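Pre-rinsing

Pre-rinsing is the practice of passing dirty dishes under running water before they are washed, either by hand or in a dishwasher. It is widely taught as a basic step in kitchen work. The evidence offered for it is thin, and much of what is repeated about it comes from household manuals that cite one another.

Origins

The habit is often said to have started with the first home dishwashers, which cleaned poorly. This is plausible but hard to prove. Advice to rinse plates before washing also appears in guides written for homes with no machine at all, where the stated aim was to keep the wash water clean for longer. Claims that the practice was "invented" by one writer or one company should be read with care. 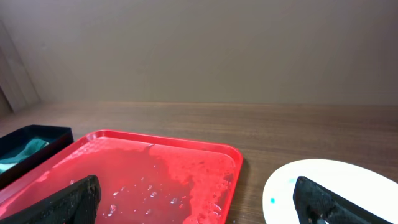
Water droplets and a thin film of water on a red plastic tray.

Claimed benefits

Supporters say that pre-rinsing saves detergent, prevents smells and protects drains. The last claim is odd, as the food goes down a drain either way. The first has been tested in a small way. In February, I-seul Hwang compared 40 plates rinsed before hand washing with 62 plates that were only scraped, and reported no difference that a panel could spot by eye. The groups were not the same size, the food was not matched, and the panel had 2 members. Supporters and critics have both quoted the result as if it settled the matter. It does not.

A second argument holds that dried food is harder to remove. Few people dispute this, but it is a case for washing soon or soaking, and says little about rinsing as a separate step. Starch and egg are the usual examples. Sauces with a lot of oil behave differently - cold water alone tends to move the grease around the plate.

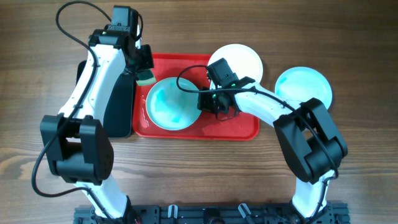 Water use is the most common objection. A tap left open over a stack of plates can use more water than a filled basin, though how much more depends on the tap, the cook and the number of plates. Figures given in magazine articles vary so widely that they are of little use, and many do not say how the water was measured.

The Brillham method

The Brillham method, named for the cooking school where it was taught, replaces rinsing with scraping and a short soak. Its handout promised "half the work." A-yeong Sung, who reviewed the handout on Thursday, May 20, 2021, noted that it never said half of what. She also found that the soak was left out of the total time.
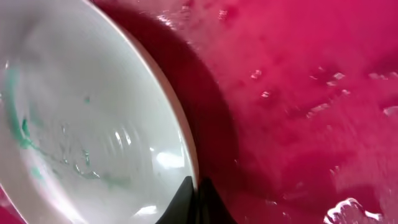

Later versions dropped the promise but kept the soak. Some added a wipe with a used paper napkin, a step found in much older guides and presented as new. Whether the method saves water in an ordinary home has not been shown.

See also

Dish soap
Dish rack
Soaking
Gray water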